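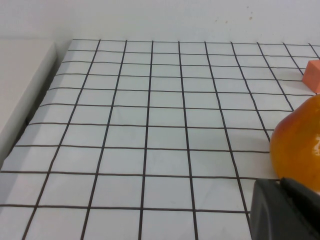

When is the Uswood library switching to winter hours? Right after the weekend, and they run through the end of March.

Quick one this time, the printer wants everything by noon. New hours are 10 to 6, closed Sundays as before. Book drop stays open all night. If the flap is frozen give it a push, it sticks.

Heating first. The boiler work that started in November is done, finally. Final bill was $1238, a bit over the quote, mostly the valve in the back hall. Reading room is warm again. Upstairs still chilly in the mornings so bring a sweater if you're up there before lunch.

Overdue books. Fines are gone for kids' cards, still on for adults, 30 cents a day. Max is the price of the book. We had 834 items out past due at last check, a lot of them cookbooks for some reason. Please look under the bed, in the car, wherever. No questions asked at the desk.

Puzzle swap is back on the table by the front windows. Bring one, take one. Count your peices first if you can stand to, or just write "maybe missing some" on the lid.

Interlibrary loans are slow. Requests to Aranda are taking roughly 2 weeks, longer for anything large print. Jitetti branch is closed for floors so nothing is coming from there until they reopen. If you have a hold there you dont need to do anything, it keeps its place in line.

Parking: the side lot gets plowed last. Use the street if it snowed overnight, and not in front of the bakery, they get deliveries early.

Tax forms are in, paper copies by the copier. We can't help fill them out, sorry. Large print instructions on request.

Next issue goes out when the seed catalog list is ready. Send items for it to the front desk, short please.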